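Sadora Upright Carpet Extractor, 18 months in

I run a small office cleaning outfit out of Milmont, mostly dentists, two insurance agencies and a dance studio that should never have been allowed to choose its own carpet. We bought the Sadora after our old extractor started leaving a trail from the van to the job, which customers tend to notice. I have now pushed this thing over more beige nylon than I care to think about, so I feel entitled to complain and, now and then, to be nice.

First, the weight. The brochure uses the word "nimble." With a full tank ours comes in at 118 pounds, and it's nimble in the way a refrigerator is nimble once it gets going downhill. On flat ground it rolls fine. The back wheels are big, the handle folds, and one person can get it up a van ramp if that person ate breakfast. Stairs are another matter. Take the elevator. If there is no elevator, quote higher.

Now the good part: it cleans carpet. You'd think that would be standard, but I have owned three machines where it seemed to be an optional extra. The brush head reaches right up to the baseboard, the spray is even from one side to the other, and recovery is strong enough that a waiting room done Thursday evening is ready for shoes by the time the receptionist comes in. Coffee comes up on the first pass. Toner takes a pretreat and some bad language. The mystery stain outside the break room at one of our offices has survived everything, and I have started to respect it.

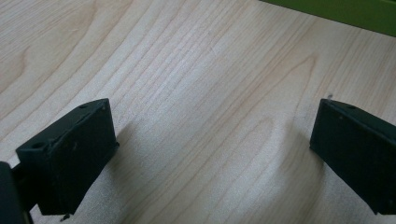 Page last changed: February

Noise is where the Sadora and I fell out for a while. It isn't the loudest extractor I've used, but it has a whine in it, a sort of dentist's-drill note, and given who most of our customers are, that felt like a comment. We do nearly everything after hours, so I can live with it. If you clean while people are at their desks, ask for a demo on site before you sign anything.

The recovery tank has a clear lid, so you can watch the dirty water go in. Customers love this. I have had an office manager call people over to look. The drain hose, on the other hand, is 2 inches too short for every mop sink I've met, and you end up tipping the machine with your knee while holding the hose with one hand and the door with the other. Kikton sells an extension that fits. It costs $58, and yes, I bought it, and yes, I'm still annoyed.

Parts have been decent. We went through one brush belt and one float valve, both easy swaps with a screwdriver. The pump quit in month eleven, inside warranty, and the replacement came in a week. They sent it with the wrong gasket. The right gasket took another nine days, during which I rented a Voyle and remembered why I don't own a Voyle.

The hour meter says 241 as I write this, and the machine looks older than that. The paint chips if you glance at it, and the cord wrap cracked in the first cold snap. None of that affects the cleaning, though it does make you look a bit scruffy rolling into a nice lobby. I touch ours up with black appliance paint every so often. From across a parking lot you can't tell.

Would I buy it again? For open offices and long hallways, yes. For apartments, small suites or anything with a staircase, get something you can lift. Four stars, and I'll give back the missing half star they think they deserve when they fix that hose.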